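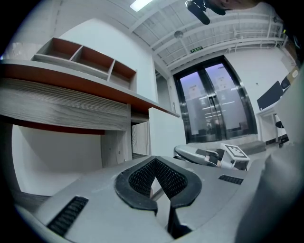
What is a demonstration in robot learning?
A demonstration is one recorded run of a person doing a task, saved so that a learning system can copy the behavior later. It usually holds video plus a record of how the hand or tool moved and when it opened and closed.

Hand-held demonstration gathering

I've been keeping up this entry for a while now, and it's the one I get the most mail about, so I've tried to put it in everyday words (the old version was a swamp of acronyms, sorry!). Hand-held gathering means a person carries the gripper around and does the job with it, with no robot arm attached. The arm comes in much later, when the trained system gets its turn.

Grippers

Most of the tools I've used have two fingers that close toward each other. Some have soft pads or mesh on the inside faces, and I'm a big fan of those, they forgive a sloppy grab. A camera rides on the body and sees the fingers plus a good chunk of the room, very bent at the edges if the lens is wide. You get used to the bending surprisingly fast!

Markers

A printed black-and-white marker, called a fiducial, can be set up in the work area. Software knows its real size, so it can work out where the camera is each time the marker comes into view. Lighting matters a lot. Glare off a glossy print can hide the pattern completely, and I lost most of a December afternoon to that once, so I print on matte paper now.

Sessions

At Deso, where I learned all this, a session was 90 runs of one task, split up so your wrist got a break every 20. Each run at that time lasted 8 seconds or so we hoped (mine dragged on, I'm slow with cups). Before starting, we opened and closed the fingers all the way to set the range. Objects were moved between runs, and so was the starting spot, otherwise the system learns one corner of one table and very little else.

Sorting

Bad runs get thrown out or labeled. Rekero, the sorting program we used, flags jumps in the motion track and long stretches with no marker in view. It flagged 38 of my first 90. Ouch. A dropped object isn't always a bad run, by the way: if you pick it up again smoothly, some groups keep it as an example of recovery, and I'm on their side in that argument.

See also: Teleoperation; Imitation learning; Camera calibration; Flornudberg cup set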